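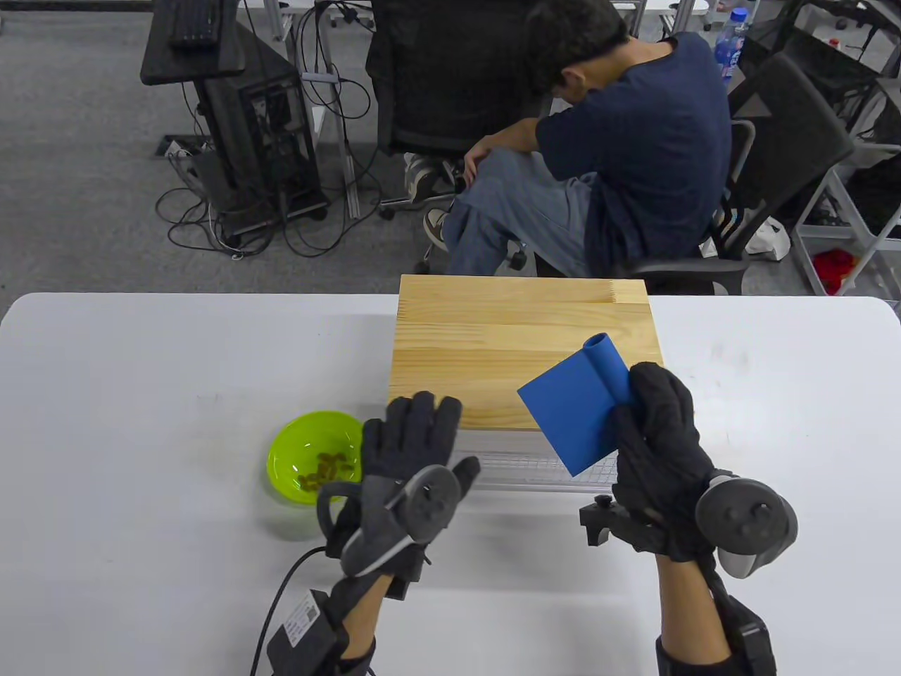
Is Gematar's automatic time alignment worth trusting for hand demos?

Posted by grultuvley_lab, August 8, 2019

We record hand demonstrations with a VR controller strapped to the back of each glove. Controller poses come in on one clock and the head camera on another. Until now I lined the two up by hand with a clap at the start of every take. It's boring, but I know what I'm getting.

Gematar has a new "auto align" option that is supposed to find the offset by matching hand motion in the video with motion in the pose stream. I ran it on 220 takes of a scraping and scooping task. It reported high confidence on every single one, and that bothers me more than a few failures would have. Spot checks look fine when the hands move fast. On slow takes, where one hand just waits while the other lines up the scraper, I can see the overlay lagging behind the glove. The confidence number doesn't budge.

Has anyone compared it to something independent? I don't want to feed this into Dendura, train for three days and then find out the policy has learned to close late.

Shinji Furukawa

You're right to be suspicious. The confidence value is normalized against the best peak in the same take, so there is always a "best" and it always looks good. It says very little about whether that peak is the correct one. If you turn on the debug output you can plot the raw correlation curve. On a fast take you get one sharp peak. On a slow take you get something like a low hill, and the software picks the top of the hill and calls it a day.

Things I would do before training anything:

Keep the clap. Run auto align with the first few seconds removed, then compare its offset with the one from the clap. Now you have an independent check at almost no cost.

Compare offsets across a whole session. If both clocks are behaving, the offset should drift slowly and in one direction. Ours jumped by six frames between two neighboring takes, and no clock does that. The fit was wrong.

Check the left and right hands separately. The default setting averages them, so an idle hand waters down the good one. The setting is per_hand and it's off unless you change it.

I'd also be careful with the smoothing filter. It runs before alignment and it isn't zero phase, so it adds a delay of its own and then reports the total as clock offset. With our settings that was eight milliseconds. Small, but it was there in every take.

balogh_user

works fine for me, just update to the latest version. never had a problem with it

grultuvley_lab

@balogh_user Which check did you run to know it works fine? I'm on the latest version already.

@Shinji thanks, the raw curve is exactly what I was missing. Slow takes are flat, as you said. With per_hand on, the right hand agrees with the clap much better and the left is still all over the place when it's idle. I'm going back to clap offsets and using auto align only as a warning when the two disagree. I'm still not sure about drift inside a long take, as the clap only fixes the start.

Shinji Furukawa

Clap again at the end. If the two offsets match, a constant is good enough. If they don't, interpolate between them – and don't switch on Gematar's drift correction until you've seen what it does to a take with no drift.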